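Fixing a pick height that drifts: how I tracked down my table-strike fault

If your arm has started thumping the work surface when it goes down for a part, don't do what I did and blame the software for a whole evening. I'd just updated Orkeo, the arm was pressing into the board on every third or fourth pick, and I was completely sure the two things were linked. They weren't! The update was fine. My Z zero was wrong, and I'd made it wrong myself.

So this is how I found it, in the order I wish I'd done things.

First, stop the arm properly. I mean the big red button, then power to the gripper off at the supply. I'd been nudging mine about in jog mode with my other hand on the board (I know, I know) and a protective stop let go sooner than I expected. No harm done, but I had a very quiet cup of tea afterwards.

Next, pull the log. In Orkeo it's under Session, then Faults, and you want the code next to each stop. Mine said 3632 every single time, which on my setup means contact force over the limit while moving down. If you see a mix of codes, you've probably got a different problem from me and you'll want to check your cabling before you go any further.

Then spread some parts out over the whole board and run a slow pick on each one. Don't line them up neatly in the middle. A tilted board will pick perfectly well in one corner and crunch in another, and you'll never spot it from a tidy row. I use foam-type shapes for this as they forgive a bad landing.
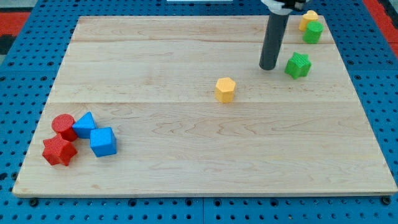 Test blocks spread over the maple board, with the arm down between the yellow hexagon and the green star.

Set your speed right down before you start. Frota, the little script I use for running the points, has a slow mode, and I also put a 3 second pause above each block so I could get my eye level with the board and look at the gap.

I wrote down the gap at each stop and the pattern jumped out. The back was fine and the front was tight. I'd refitted the board back in May and never redone the zero, so the arm was working from the old height the whole time.

To put it right:

1. Slacken the board fixings, seat it flat, and tighten them a bit at a time, going corner to corner.
2. Touch off at 4 points near the corners and save them as a new plane. Don't overwrite the old one until you've tested.
3. Drop the contact force limit for the first run, then put it back.
4. Run the scattered blocks again, still slow.

Solange Damasceno on the Plollenel forum put me on to saving a plane instead of a single Z value, and I've kept it that way. If you get 3632 even after a fresh plane, check the gripper mount screws next.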